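Kornwood Home & Workshop Forum
General Chat > Gadgets and Machines

Can a machine do the household chores yet? (laundry especially) 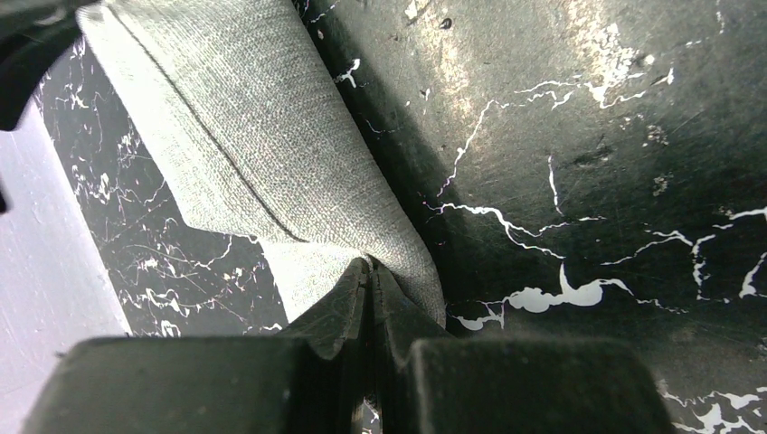

Grey cloth pinched between the fingertips, on the black marble-effect top.

teasel_and_twine
Posts: 3,125
26 February 2024

Good evening all, and apologies in advance because I can feel this is going to be a long one. We had the family round for lunch and the conversation got on to robots, as it does these days, and my brother-in-law announced that in five years none of us will be folding our own washing. I said he doesn't fold his own washing now. Anyway, it set me thinking, and I've been reading about it all evening instead of doing the ironing.

What strikes me about the picture is how small the bit of cloth is that has been got hold of. One little tuck, drawn down into the gap between two ridged plates, and the rest of it just bunching up however it likes. When I pick up a tea towel I've got ten fingers on the job and I'm feeling for the hem without so much as looking. Picking it up from one pinch and then knowing where the corners are seems to me the whole of the difficulty.

So my question to you lovely people, and I know there are some here who have worked with proper machinery: are we anywhere near it? I don't mean in a laboratory with one towel. I mean my kitchen, with the cat.

brackenfold
Posts: 411

Evening Teasel, and never apologise for a long one, it's what the forum is for.

I was in commercial laundry for most of my working life, the last stretch of it at a place we all called Cemby, which did hotel linen. We had machines that would fold a flat sheet faster than you could say it. Beautiful things, when they weren't jammed. But a person had to feed every single sheet in by its corners, and that was the skilled bit, and it was the bit that gave everyone bad shoulders. The folding was never hard. Finding the corners in a heap was hard.

I can well believe a gripper will get hold of cloth nine times out of ten. What I'd want to know is what it does the tenth time, when it has picked up two layers instead of one. Look at the creases in that grey piece. There's a dark line running down the length of it that could be a fold or could be a seam, and I couldn't swear to which from here. Is it folded properly or rucked? I'd have to run my thumb along it.

lathe_and_let_live
Posts: 1,207

I'm going to be the cheerful one. I think you're all looking at it the wrong way round.

I have a small workshop (two lathes, a bandsaw and far too many clamps) and people said exactly the same about loading parts. It'll never cope with swarf, it'll never cope with a part that's sat crooked. The firm down the road from me, Bayram, put in an arm for loading blanks, and it took them a whole winter to get it right and a good deal of language, but it runs now, and the chap who used to stand there all day does the setting-up and the measuring and tells me he wouldn't go back for anything.

Cloth is harder, I'll give you that freely. A steel blank stays the shape you left it. But the fact that it's difficult doesn't mean it isn't coming. I'd say a decent towel folder in an ordinary house well before I'm too old to enjoy it, and I'm not young.

brackenfold
Posts: 412

With respect, a blank comes in a tray with all its brothers facing the same way. My grandson's football kit comes out of the drum in one lump with a sock inside the sleeve.

lathe_and_let_live
Posts: 1,208

Granted! But does it have to do the football kit? I'd be delighted with something that did towels and pillowcases and left the lump to me.

pennyroyal_lane
Posts: 88

Hello everyone, I mostly read and don't post, but this is one I have feelings about. I have arthritis in both hands and pegging out and folding are the two jobs I dread. I can manage the hoover and I can manage the cooker, and washing up is even rather nice on a cold morning because the hot water helps. Folding is all pinching, and pinching is exactly what I can't do by the end of a day.

So when I see a pair of metal or plastic fingers (I can't tell which, they're just dark grey) with a good firm hold on a bit of cloth, I don't think about whether it's clever. I think, I would like that, please. It could take half an hour over one towel and I wouldn't mind a bit. I'd go and have my tea.

I do wonder if those who are fit and quick judge these things by whether they're as fast as a fit, quick person. For some of us slow would be perfectly all right.

teasel_and_twine
Posts: 3,126

Oh Penny, I'm so glad you posted, and you've rather put me in my place, in the nicest way. I hadn't thought about speed like that at all. I was imagining it racing me.

Do you use anything at the moment? My mother had a folding board, a hinged thing, and she got on with it quite well for jumpers.

pennyroyal_lane
Posts: 89

I've got one, and it's good for T-shirts. Anything bigger than the board beats me. Duvet covers I do on the bed with my forearms, which I'm told is very funny to watch.

oddjob_orla
Posts: 640

Coming in from a different direction, as I clean for a living (houses and two small offices). I've had a robot vacuum at one of my regular houses since January, a Vullik, and I'll tell you fairly what it does and doesn't do.

It does the middle of the floor. It does it well, and it does it every day, which I can't, so there's less grit underfoot when I arrive. It doesn't do the stairs, the edges behind the doors, or anything at all if a child has left a dressing gown out, because it tries to eat the cord. I spend roughly 5 minutes picking things up before I set it off and I used to spend 50 on the floors altogether, so I'm still well ahead. I've put the time into the bathrooms, and the family noticed.

Nobody lost any hours over it, I should say, in case anybody's worrying on my behalf. But I do worry a little, in general. If a machine came along that did the beds and the bathrooms too I don't think I'd be kept on for my conversation.

lathe_and_let_live
Posts: 1,209

That's a fair worry and I don't want to be breezy about it. The Bayram chap was lucky in his boss. Not everybody would have been found something else to do.

I still come down on the side of wanting the machines, mind. Some of the jobs I did at twenty I wouldn't wish on anybody.

brackenfold
Posts: 413

Same here, for what it's worth. If somebody had offered to take the corner-finding off us at Cemby we'd have thrown them a party. My doubt is only whether it can be done outside a tidy room.

May I go back to the surface for a moment, as I don't think anyone's mentioned it? It's a shiny black with white veins all over, very smart, with a bit of wear towards one corner. We had pale steel tables and pale sheets, and at the end of a shift under those lights you could hardly see where the linen stopped. Light grey on black I could do with my glasses off. I wonder how a machine would get on with a grey cloth on a grey worktop, or a patterned one on a patterned one. My own kitchen is all speckle and I lose the scissors on it daily.

oddjob_orla
Posts: 641

Good point about the contrast. The Vullik won't cross a black rug at that same house. It gets to the edge and turns back as if it's come to a cliff. We roll the rug up now.

copper_kettle_ned
Posts: 19

Sorry to be the grump, but I think this is all a great deal of cost and cleverness to avoid ten minutes' work. I fold my washing with the wireless on and it's the most peaceful part of my week. A machine that does that for me has taken something away, as far as I can see. And when it breaks down you'll need a specialist out, whereas when I break down I have a biscuit.

pennyroyal_lane
Posts: 90

I used to feel that way about it too, Ned, and I hope your hands stay good for many years, I truly do. It's only peaceful while it doesn't hurt.

copper_kettle_ned
Posts: 20

That's very gently put and I take it. I was thinking only of myself. I'd still want to keep my own, but I can see I was wrong to say it was only ten minutes' work for everybody.

teasel_and_twine
Posts: 3,127

What a kind lot you are. I've read the whole thread out to my other half, who has been keeping score and says it's two for soon, two for not in a real house, and Ned. I'm not sure where he's put Orla.

My own view has shifted a bit. I think I'd believe in it for towels now, on a clear worktop, with somebody about to put the towels there in the first place. I'm still to be convinced about fitted sheets — but then I can't fold those either, so I'd have no business complaining at the result.

Brackenfold, while I have you, is there a trick to a fitted sheet? A proper one from the trade?

brackenfold
Posts: 414

There is. Hands inside two corners, turn one over the other so they nest, then run down the edge and do the same with the other pair, and lay it flat before you do anything else. Smooth the elastic in towards the middle. Then thirds. I'll write it out properly in the Housekeeping section tomorrow, with the bit about kingsize, as there's a knack to keeping those off the floor.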